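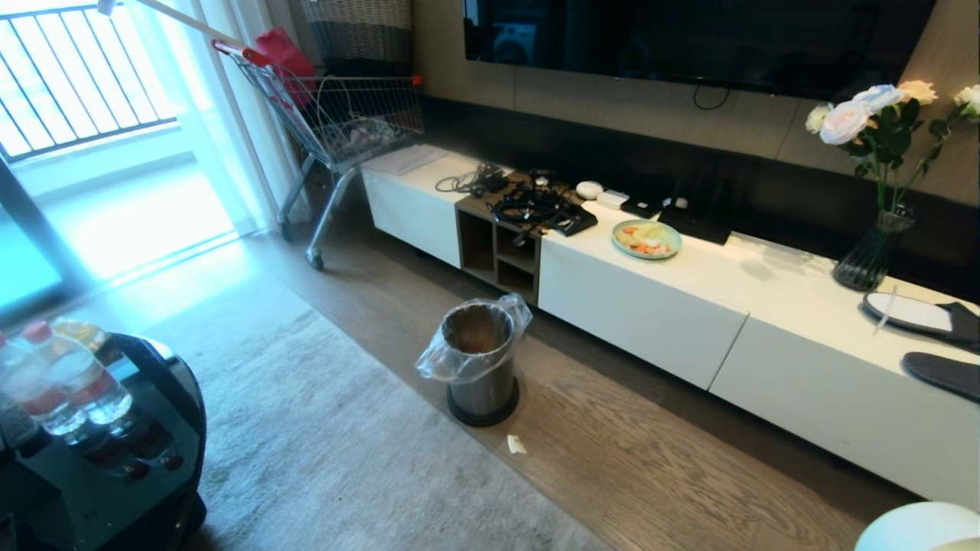
*A living room tidy-up job: TV cabinet, trash can, scrap of paper on the floor.*

# Household chores: frequently asked questions

Updated 23 January 2024

These answers cover the Nulinel home robotics program and its two platforms, Hokby (mobile base, two arms) and Mina (fixed arm, bench use only). Questions about the shop-floor units are at the end.

## Can a robot tidy a room like this one yet?

Partly. Hokby can handle some of the items in a room of this type without help. It can't finish the whole room to a standard most owners would accept. We class each item by how it is grasped, where it goes, and what happens if it is dropped.

## Which parts are easy?

Rigid objects with a clear shape and a known destination. The small boxes at the back of the cabinet fall into this group, and so does the small round white device, provided the robot has been told whether it should be moved at all. Bottles on a flat surface are also routine, although clear plastic over a glossy black surface gives poor depth readings. Hokby takes a second look from a lower angle before closing the gripper.

## What about the scrap of paper on the floor?

Harder than it looks. A thin sheet on a hard floor leaves no gap for a fingertip. Hokby slides one finger under the edge while the other holds the sheet in place. In our last test series it needed 29 seconds per scrap on plank flooring. On a textured rug the time is longer and we don't publish a figure.

## Can it empty the trash can?

It can drop things in. Changing the bag is not supported. A liner folded over the rim has to be gathered, lifted, closed and replaced, and clear film is close to invisible to the depth sensor. Bag changes are on the development list with no release date.

## Can it sort out the cables?

No. Loose coils that cross each other remain an open problem. The robot can't reliably tell where one cable ends and the next begins, and pulling on the wrong one may drag a connected device off the cabinet. The default rule is to leave cables alone and report them in the job log. Owners can override this for a single cable that lies apart from the rest.

## Will it clear a plate with food on it?

Yes, if the plate is within 8 cm of the front edge and nothing stands in front of it. Hokby carries plates level, at reduced speed. It will not scrape or rinse them. It also won't decide if the food is finished -- a plate with food left on it triggers a prompt in the app, and the job continues elsewhere until someone answers.

## Does it work around vases and flowers?

It treats a filled vase as a fixed obstacle with a safety margin. Items inside that margin are skipped. Dark translucent glass is sometimes read as smaller than it is, so the margin is set wide. Watering and trimming are not supported.

## How does it know where things belong?

It doesn't, until it is shown. Setup consists of one walk-through in which the owner assigns a place to each class of object. Anything without an assignment stays put. Papers are never thrown away unless they are on the floor and the owner has turned on "floor paper is trash."

## Does the room need special lighting?

No, but strong daylight from a large window lowers the success rate, mainly through reflections in dark screens and polished surfaces. A drawn sheer curtain helps a little. Running the job later in the day helps more.

## How was this tested?

The current grasping model was scored on 1299 pick attempts in furnished rooms. Of these, 865 ended with the item in the right place and no human help. Most failures involved cables, film or thin paper.

## Are the shop-floor units any better?

At narrow tasks, yes. The Dimaculangan packing cell uses the same arm as Mina and handles one family of cartons, in fixed light, at a fixed height. It does this all shift with few stops. Move it to a living room and the advantage is gone -- the hardware is the same, and the objects are not.

## Can I buy Hokby?

Not at present. Trial homes are selected by application. The next intake form will be posted on the program page.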